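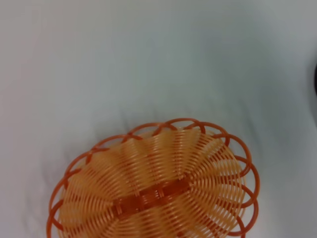 Asif Yousafzai reckons a set about baskets on cloth is a set about one basket, and that anyone who learns tidying from it will learn orange. His objection stays at the top of this README until somebody answers it properly.

Undell: basket placement, notes for users

What it covers
Putting a basket down, shifting it, leaving it alone. There are 4,000 stills in 20 folders, one folder per sitting. Gimen did the first sort and Leralex the second, and they disagreed often enough that I don't fully trust either.
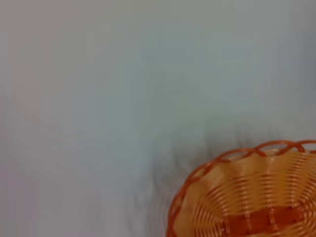
Labels are the weak part. "Placed", "moved" and "stray" were meant to be plain words, but I have yet to see two people use "stray" the same way. A basket that shows only part of its braided orange rim and peach weave in the lower right corner, with bare pale surface everywhere else, got "stray" from one sorter and "placed" from the other. I kept both labels. Check the second column before you average anything.

Colour is uneven too. Greys drift towards blue in some folders and I have not corrected them. Omoregie offered a colour-matched version in November. I compared 40 pairs and couldn't say it was any better, so it isn't included.

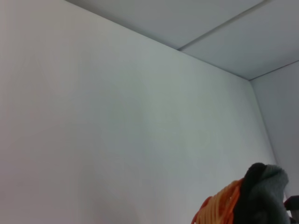

Folder 14 has the most disputed labels and should be left out of any scoring. I'd also be wary of claims that this set says something about tidy homes. It has no clutter scale and no record of where a basket was supposed to go.

Known gaps
No basket sizes or weights.
No notes on folds in the cloth.
Second-sort labels missing for part of folder 20.

Corrections are welcome if they come with the folder number.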